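Ticket 224: Heating runs all night, stops at breakfast
Opened: January 30, 2025
Product: Telska room controller, on Dikport gateway
Site: Boström building, ground floor, room 4
Priority: Normal (submitted as Urgent, changed by the system)
Status: Closed, with reservations

Problem as reported

The heating in room 4 comes on in the evening when everyone leaves and goes off in the morning when everyone arrives. By lunch people are typing in coats. The Telska app says the room is at its comfort setting, and judging by the little green leaf it awards us, it is very pleased with itself.

We have one controller on the wall, one valve on the radiator, and a Dikport gateway in the hall closet that talks to both. The other rooms on the same gateway are fine. The schedule was set up last June, when nobody could have told you whether the heating worked, and it went unnoticed through a mild fall.

Already tried before opening the ticket: turning the controller off and on, turning the gateway off and on, turning the radiator valve by hand (it turned itself back).

Reply from Fadalex support

Thank you for contacting Fadalex. Please confirm that the controller has power, that the room has a radiator, and that the controller is not in direct sunlight or behind furniture. Please also confirm how the room is laid out and used.

Our answer

Power: yes. Radiator: yes, one, cold. Direct sunlight: it's January. Furniture: the controller is on the bare stretch of wall by the door, at shoulder height, with nothing in front of it. The room gets used through the day and is empty of people at night, which is when it's lovely and warm in there.

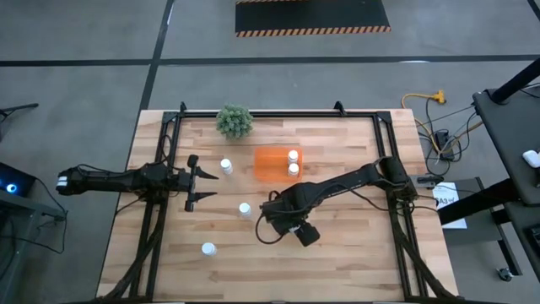
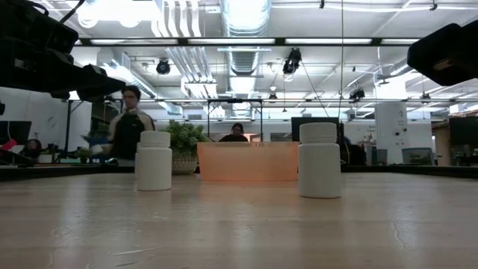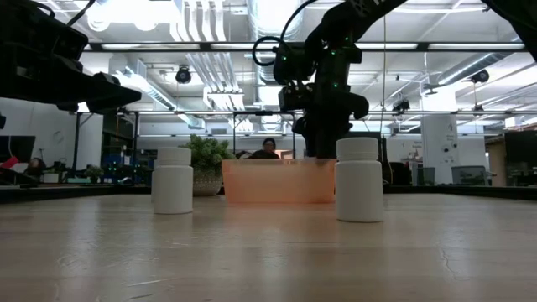 Step 1. Check the valve

Support asked us to run the valve calibration. Hold the button until the light blinks, let go, wait for the motor to finish grinding. Calibration passed. Opened the valve fully from the app and the radiator got hot, top and bottom. Closed it and the radiator cooled down. So the valve does what it's told, and somebody is telling it the wrong thing.

Step 2. Check the sensor

The humidity reading was stuck at 99 percent, which would make room 4 a pond. Support said a stuck humidity reading has no effect on heating and can be ignored. We put a cheap kitchen thermometer next to the controller for an afternoon anyway and the temperatures agreed closely enough. The humidity went back to a normal value after we reseated the controller on its wall plate. No explanation offered, none requested.

Step 3. Factory reset

Reset the controller and paired it again. The gateway recognized it and helpfully restored the old settings from its backup, including the problem. Same result the next morning. Support suggested a second factory reset. We declined.

Step 4. Look at the schedule properly

The app shows the week as a row of colored bars, and on those bars everything looked right: warm by day, cool by night. The Dikport admin page has an export button, well hidden under Maintenance, and the export is a plain list of all 168 hours in the week with a setting beside each one. In that list, room 4 was shifted by half a day. What the app drew as eight in the morning, the gateway had stored as eight in the evening.

The other rooms had been entered on the admin page. Room 4 was the only one entered through the app, on a phone with a twelve-hour clock.

Step 5. Fix

1. Changed the phone to the 24-hour clock.
2. Deleted the room 4 schedule on the gateway, backup included.
3. Entered it again on the admin page.
4. Exported the list and read it before trusting it.

Room was warm at opening time the next day, and the day after that. Radiator cold by mid-evening.

Fadalex response

Support confirms that the app and the gateway may display times differently on some phones. This is listed as a known behavior. A fix is planned for a future release, with no date.

Still open on our side

The green leaf has gone away. According to the app, room 4 is now using energy during occupied hours and we should consider a more efficient schedule. There is a button to accept the suggestion. Please don't press it.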